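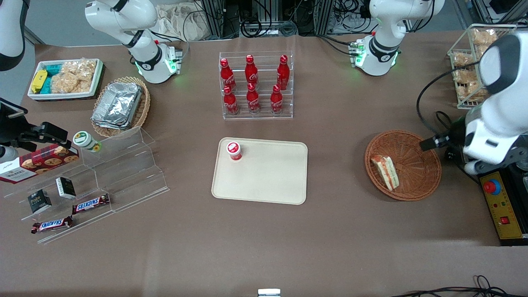

Figure 3. Tray with a single cup, display rack and the two arms at the work surface.

3.2 Committee transcripts

Transcripts of legislative hearings were drawn from the Kerkbridge and Istley assemblies. Of 500 sittings, 167 dealt with campaign finance and were coded by hand using the Carrasco scheme, which labels each speaking turn by motive and by stated interest. Turns shorter than 12 words were dropped. Members who changed party mid-term were coded under the party they held at the time of speaking – a choice that favours the Istley data, where such moves were more common.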